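Vullbridge two-arm sorting cell: a review from a small repair shop
Ksawery Bednarek, Aug 9, 2024

In our workshop there is a chore which all of us dislike. Small electronics come apart on the bench, and afterwards the boards, the sensors and the harnesses must be put in separate bins for testing. It is slow work, it is not difficult, and a person who is good at soldering should not spend the afternoon on it. For this reason we took the Vullbridge cell on a trial, and I was asked to write down what I think of it.

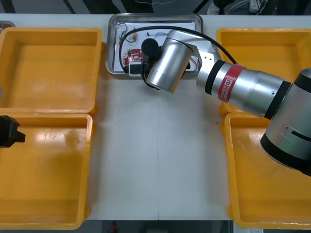
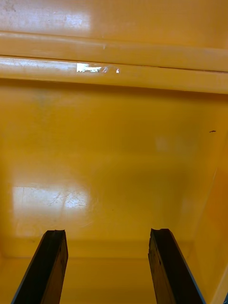
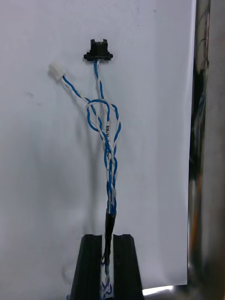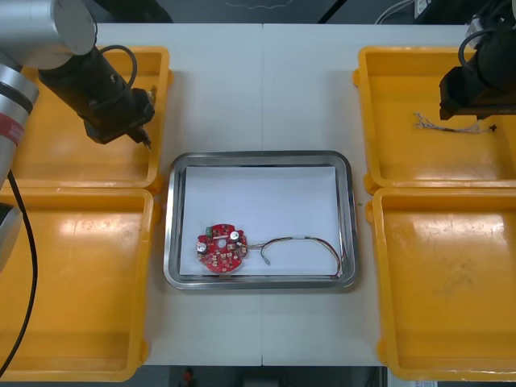

The question I wanted to answer is whether a machine can take over this kind of chore today, in a shop of our size, with the people we already have. Our trial lasted 17 working days and we gave the cell nearly 500 parts. I kept a notebook and wrote down every stop. If I must tell the result in one sentence, the cell can sort what is stiff, and it has trouble with what is soft. Look at the third picture, where a blue and white harness stands against white paper, with a black sensor on one branch and a small white connector on the other. For my fingers such a part is one object. For the software it is an object whose shape is different every time, and one branch can lie over the part which it should take.

Setting up

Installation took two days, and I think this is fair. Bogdan Michalski came from Vullbridge and did the wiring with our Konrad Sowa. The table must be level and the bins must always come back to the same position. We put marks under ours after the first morning, when somebody had moved one to sweep.

The program is called Iditz, and you teach it by leading the arm with your hand. I was afraid of this part and I should not have been. Stanisława Kaczmarczyk, who has never programmed anything, made her first working task before lunch. The menus are clear, although the English in them is sometimes stranger than mine. There is a button "Release hold of keep" and I still do not press it without asking.

What it does well

Circuit boards are the strong side. A board like the round red one in the fourth picture has a firm edge and a color that stands out from the paper, and the cell found boards of this kind almost every time during our trial. It is also very patient. A person who sorts parts for a long time begins to put sensors in the wrong bin, I know this from myself, and the cell did not get worse toward the end of the shift. When it was unsure it stopped and asked, and I prefer this very much to a machine that guesses.

I also liked that both arms can be given different jobs. We let one work with the boards and the other with everything that has wires. They do not disturb each other, provided that you draw the borders in the program with enough space. Our first borders were too tight and both arms stood waiting politely for each other until Konrad came back from his coffee.

The noise is low. You can have a normal talk beside it.

What it does badly

Wires, as I wrote. The usual mistake was that the gripper took one branch of a harness and the rest stayed hooked on a neighbor part. Then both traveled together and fell in the wrong bin, or one fell on the table. If we put a single harness on the paper with space around it, the work went well. But if I must first lay the parts out one by one, I have already done half of the chore.

The second weak point is shiny surfaces. In the second picture there is a white patch of light on the yellow floor of the bin, with fine scratches showing inside of it. In our trial the cell sometimes took such a reflection for a part and went down to pick it up. Steel trays have the same problem, and a sheet of plain white paper on the bottom helps a lot. For the bins I would advise a matte material from the beginning. The manual says nothing about this. I asked Bogdan and he told me that it will be in the next edition.

The third is speed. I am faster. Stanisława is much faster. The cell can of course work when we are at home, but we did not leave it alone at night, as a dropped harness stops everything until a person comes, and then the advantage is gone.

There are also smaller things. The cables on the arms hang free and one of ours used to brush over the rim of a bin, so Konrad tied it back. The log file gives the time of each error but not the name of the task. The emergency stop is well placed and easy to reach, here I have no complaint.

Compared with the other one

Before this we looked at the Trustier station, in the shop of Gülizar Karakaya, who has had it for longer than a year. She was kind enough to let me play with it for an afternoon. The Trustier has a single arm and uses suction, and for flat boards it is quicker. It cannot lift a harness at all, and she has never asked it to. Her people do the wires by hand and are content. The price is lower also. If your shop has mainly boards, I would go and see that one first.

And at home?

My wife asked me if such a machine could empty the dishwasher. I thought about this more seriously than she wanted. A plate is a stiff thing, like a board, and perhaps it would be possible with plates that are all of one kind, always standing in the same place. Our kitchen is not like this. We have spoons under bowls, a wet cloth, and lids from boxes that we lost years ago. A cloth is worse than a harness, it has no end which you can hold to understand the rest. So for the present I would not expect a laundry folder or a kitchen helper of this type, and I would be careful with anybody who shows me a video of one.

Would I buy it?

For Cieślak, where I work, I recommended to rent it for the boards and to keep the harnesses with people. The owner has agreed to this and we will look again when the new version of Iditz comes. I made the following marks, where five is the best.

Setup and teaching: 4
Boards and other stiff parts: 5
Harnesses and loose wires: 2
Speed: 2
Manual: 3
Help from the company: 5

One advice for those who will try it: bring your own parts to the demonstration, and bring the ugly ones. The parts they have in the showroom are clean and their wires are tied together nicely. Ours come with glue, dust and broken clips, and on the first day I had to clean the gripper fingers twice with alcohol. Ask also for spare finger pads in the contract, as ours did not include them and the delivery took a week.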